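Why Does Mom Have to Go to a Meeting?
Home › Kids' Corner › Big Questions

Hi! I'm Auður Ketilsson, and I run the kids' group at the Dalsgaard family center. Kids ask me all sorts of things while we're playing, and one question comes up a lot: what is a recovery meeting, and why does my grown-up keep going?

What is addiction?
Addiction is a sickness. It makes a person's brain keep asking for alcohol or drugs, even when those things are hurting them. It isn't like a cold that's gone by the weekend. Getting better can take a long time, and people need help with it. You didn't cause it, and it isn't your job to fix it (I say this to every kid I meet!).

So what happens at a meeting?
Mostly, people sit in a circle and talk. Somebody might say, "I had a hard week." Somebody else might say, "Me too." There are usually cookies. The first one I ever visited had 22 chairs and one very squeaky door, and I was so nervous I ate 2 cookies before I even sat down.

Is it a secret?
It's private, and private is a bit different. People don't repeat what they hear in the room, so everyone can feel safe talking. But you can always talk about your own feelings with someone you trust, like a teacher or an aunt.

What can I do while I wait?
Lots! Draw, read, or bring a game that fits on a small table.

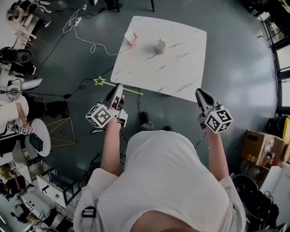 What if I feel mad or sad?
That's okay, and so is feeling both before breakfast. Tell a grown-up you trust. If the first one is busy, try another one, and keep going until somebody listens. If you ever feel unsafe, call 911.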